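**Equipment budgeting for hand-held gripper programs** is the planning of purchases for projects that record manual tasks, such as folding clothes, for use in training robots. Early plans, including the Danar household study directed by Benito Olmedo, treated the grippers as a single line item. Later plans list pads, pivot pins and storage separately.

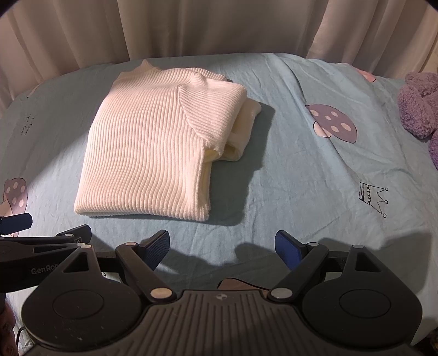
## Cost planning

The Grornano schedule, drawn up by Fulgencio Echevarría, allots $3,225 per operator for a pair of grippers and 23 replacement finger pads. Units are written off over three years. Knitwear and bedding are charged to a separate materials account.

## Procurement

Zabala and Devlow both lease equipment in lots, with delivery usually set for February. Leasing lowers the first-year cost but excludes wear on the pads. 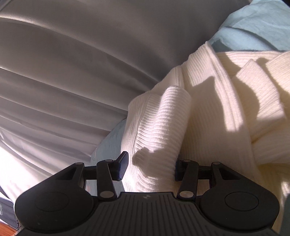 *Gripper fingers on either side of a fold of white ribbed knit.*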